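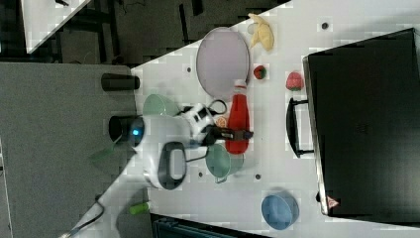
A round plate and a black case on a white table.

The Walov Public Library will start lending toys from its Zilia branch in December, giving families on the east side of the county a second place to borrow play sets, puzzles and board games without driving downtown.

The branch will open its toy room with 700 items. Anyone with a library card in good standing can take home up to three at a time for four weeks. Loans are free, and there is no deposit.

Library director Arvo Kiiskinen told the county board at its last meeting that the toy collection at the main library has been the fastest-growing part of its lending for two years running. A total of 625 households used it in the past 12 months. Many of them live closer to Zilia than to downtown Walov, he said, and a good number had asked for drop-off at the branch before the library had any way to offer it.

"People were making a 40-minute round trip to return a puzzle," Kiiskinen said. "We can do better than that."

The toy room will take over the former periodicals area on the ground floor. Back issues of newspapers have been moved to the main library, and current magazines will stay in Zilia on a smaller rack near the front desk. The county approved the change in the spring as part of the library's regular budget. No new tax money was requested.

Shelving for the room came from Mertens, a local school furniture supplier, which delivered the last of the units this month. The shelves are low enough for small children to reach the bottom two rows. Larger items, such as ride-on toys and dollhouses, will be kept in the back and brought out on request.
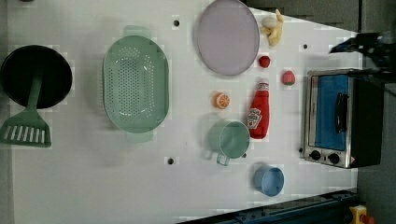 Play food and toy kitchen items, with a pan, a colander and a ketchup bottle among them.

Pretend-play sets have been the most requested type of item at the main library since toy lending began there. Kitchen and food sets go out most often, followed by train tracks and doctor kits. Board games for older children do well in winter and sit on the shelf in July, according to the lending records the library gave to the county.

Fenna Vanhove, who manages the toy collection, said the Zilia order was built around those records. The branch will have more than one copy of the popular sets, and she has held back part of the money to buy whatever turns out to be missing once the room is open.

"The first collection we put together downtown was mostly what we thought was good for kids," Vanhove said. "A lot of it never moved. There was a set of wooden scales that went out twice in a year. Then we bought four toy cash registers and there was a waiting list for all four."

The most common problem has been missing pieces. Each set now goes out in a clear bag or box with a card listing what should be inside. Borrowers check the card at home, and staff check it again when the set comes back. If a piece is lost, the family has two weeks to look for it before anything is charged. Most pieces do come back in that time, Vanhove said, often from under a car seat.

The charge for a lost small piece is 60 cents. A lost main part, such as the base of a marble run, is billed at what the library paid for it. Families can bring in a matching replacement instead. Normal wear is not charged, and that includes bent boxes, scuffed paint and stickers that have come off.

Late returns will not be fined. The library dropped overdue fines on books three years ago and has applied the same rule to toys from the beginning. A card is blocked when an item is more than 30 days overdue and is cleared as soon as the item is returned.

Cleaning takes up much of the staff time. Hard plastic toys are washed in soap and water and left to air dry before they go back out. Cloth items are machine washed. Anything that can't be washed or wiped down is not accepted into the collection, and that rules out most stuffed animals with batteries inside. Staff at the main library spend two mornings a week on it, and the Zilia branch has hired one part-time employee for the same work.
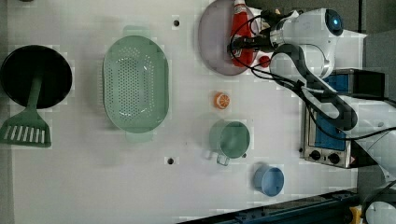 Donations are another matter. The library gets many offers of used toys every year, mostly in January, and has turned down most of them. Under a policy that takes effect with the Zilia opening, both locations will accept donated toys during the first full week of each month. Items have to be complete and clean, and they can't be more than five years old. Toys without a maker's name or an age label will not be taken, and neither will car seats, cribs, helmets or anything with small magnets.

Donated items that don't fit the collection will be passed on to the county's family resource office, which hands them out directly. Donors who would like an item returned if it isn't used should say so when they drop it off. The library can't store things for pickup for longer than a week.

The board asked Kiiskinen what the new room would mean for the branch's opening hours. He said the hours would not change at first. The toy room will be open whenever the branch is open, from 10 a.m. to 6 p.m., with a stop on toy checkouts half an hour before closing so that staff have time to go through the bags. Returns can be made at the desk up to closing time. Toys should not be put in the outdoor book drop – two sets were broken that way downtown last winter, and the repair bill for the drop itself was higher than the cost of the toys.

Parking was the other question. The lot on Jutov Street is shared with the clinic next door and fills up on weekday mornings. The clinic has agreed to let library visitors use its back row after 1 p.m. Two short-stay spaces near the side door will be marked for people returning large items. The side door has a ramp. The front entrance has three steps.

In a survey of toy borrowers taken at the main library in the fall, 70 percent said they had put off buying a toy after trying one from the collection first. Several wrote that their child had lost interest in the borrowed item within days. Grandparents made up a larger share of borrowers than the library had planned for. Some said they borrow only for school breaks, when children come to stay, and asked for a longer loan over the holidays.

That request has been granted. Toys checked out in the second half of December will not be due until the middle of January at either location. The three-item limit will still apply, and items with a waiting list can't be renewed.

Toys can be reserved through the online catalog, where each item is listed with a photo, a suggested age range and the number of pieces. Borrowers will be able to choose Walov or Zilia as their pickup point, and items will travel between the two buildings on the van that already carries books. Large items won't be sent on the van and have to be picked up at the building where they are kept.

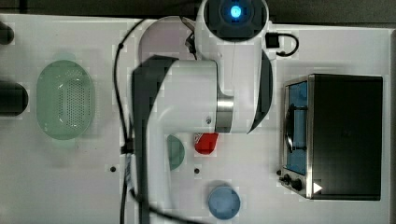

A white robot arm above a white tabletop.

The main library's toy room will stay as it is. Vanhove said the two collections will be treated as one in the catalog, and sets returned to the wrong building will be sorted out by staff at no cost to the borrower.

Residents who don't have a library card can sign up at either desk with a photo ID and proof of address. Children can have their own cards, but toys must be checked out by an adult. Cards from neighboring counties are good for books and films only.

The library will review the Zilia toy room after six months and report back to the county board.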